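Workshop tips: trying out gripper fingertips

Start with something flat! We put the pointed red tips up against our old square pads on low boxes, and I'm a total convert. A narrow tip gets in beside a box where a wide pad just bumps the top.

Tips on both arms, yellow brackets on:
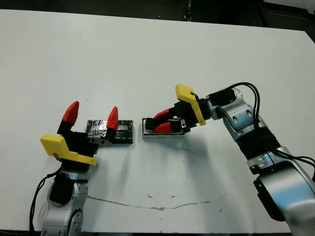
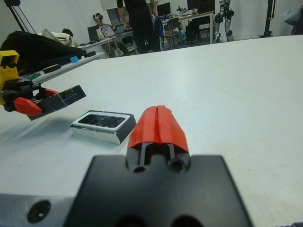
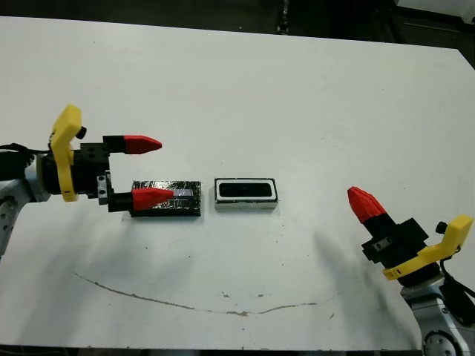
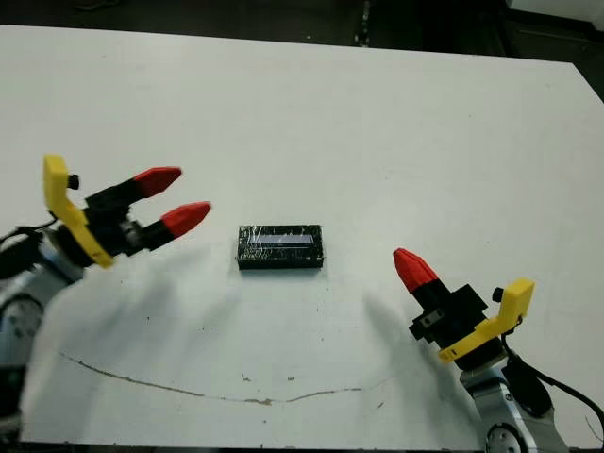

Jhosep Palomino wrote in to say he'd tighten the finger screws again after up to 400 closes, and that he likes a softer print for anything wrapped in film. His Nurora pads went shiny by April and he had to sand them.

Good one, I'm stealing that! Run the slow close first, then go faster (I got to 11 tries per tip before swapping). Write the opening width on the bracket in pencil.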